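A Second Life for the Bench Top
In a shared workshop in Boveck, a handheld gripper is turning into a home robot, one evening at a time

Walk into Famatlow on a Tuesday night and you'll hear the Moturo before you see it: a small motor whine, a click, then somebody cheering. The project started in October as a bare pair of plastic fingers on a handle, and it has since swallowed most of the members' free evenings (and a good deal of the shelf where the clamps used to live).

The idea is lovely in its simplicity. You carry the gripper around by hand, doing ordinary jobs with it, and its camera records what the fingers do. Later the same fingers go on a motorized arm, which gets to learn from all that practice. So before there's any arm worth the name, there's a lot of picking up, putting down and starting over. The group has 240 recordings so far, and wants plenty more! 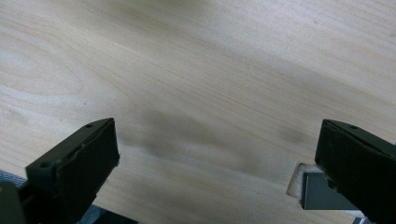

Fingers took up most of the winter. The first set flexed so badly that a full mug was out of the question, and the second was stiff but weighed too much to hold for long. The current pair has wide, angled pads and bolts on with ordinary screws, so a worn finger can be swapped in the middle of a session. Printing one takes 90 minutes, and a failed print at minute 70 is still greeted with a groan the whole room joins in on.

The arm is coming along too. Its shoulder joint runs on a secondhand motor, and the entire thing has cost $48 in new parts, mostly bearings and cable. It droops a little when the power goes off, and the base needs to be clamped down hard or it wanders. The next job is a proper mount, then a first try at moving a sponge from one side of the sink to the other.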